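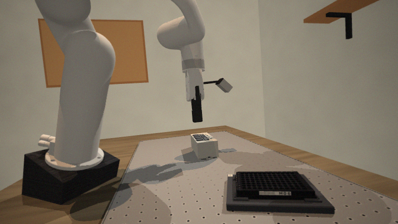

A simulated bench used in the Tarholm study, with a microplate in its holder. Render: Atetti

Laboratories that hand routine plate work to robot arms tend to find the same weak point. Moving a microplate across a bench is easy. Setting it down squarely in a holder with a raised rim is where the errors gather, and a plate that lands with one corner on the rim can spoil a run well before anyone looks at the readings.

The Tarholm group set out to measure how much of that skill can be learned without touching a real bench. Its method, called Waneck, trains a control policy entirely in rendered scenes. The policy receives camera images and the arm's joint positions, and returns a short burst of motion commands. It is given no map of the bench and no stored coordinates for the holder.

Training began with 104 demonstrations, recorded by operators steering a simulated arm by hand. Waneck then expanded these into 3,000 variants. In each one the software shifts the objects, changes the surfaces and the light, and recomputes the path so that the final approach still meets the target. Variants in which the replayed motion fails are thrown away before training starts – a plain filter, but one that removed almost a third of the first batch.

Camera placement is varied as well.

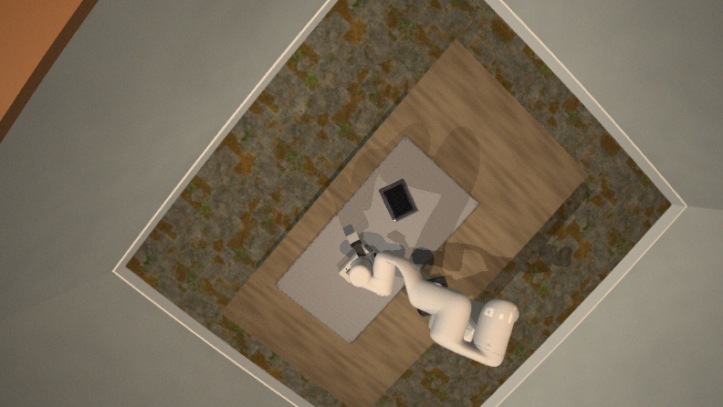

A policy trained from a single fixed viewpoint did well until the camera was moved by a few centimetres, at which point its placements drifted to one side. With several viewpoints in the training set, the drift largely went away, although learning took longer and early results were worse.

Shadows gave more trouble than expected. In the first trials the policy slowed or stopped when the arm's own shadow crossed the target. Softening the light reduced the fault but made the scenes too kind. The group settled on changing the direction and hardness of the light with every variant.

Testing on hardware was modest in scale: 34 placements on a bench at Pētersons, with three holder positions that had not appeared in training. Most failures came in the last few millimetres, when the fingers hid the near edge of the holder from the wrist camera. A force reading at the wrist would probably catch these cases, and the group is now adding one to the simulator. Contact forces are harder to render faithfully than images, and the present model treats the plate as perfectly rigid.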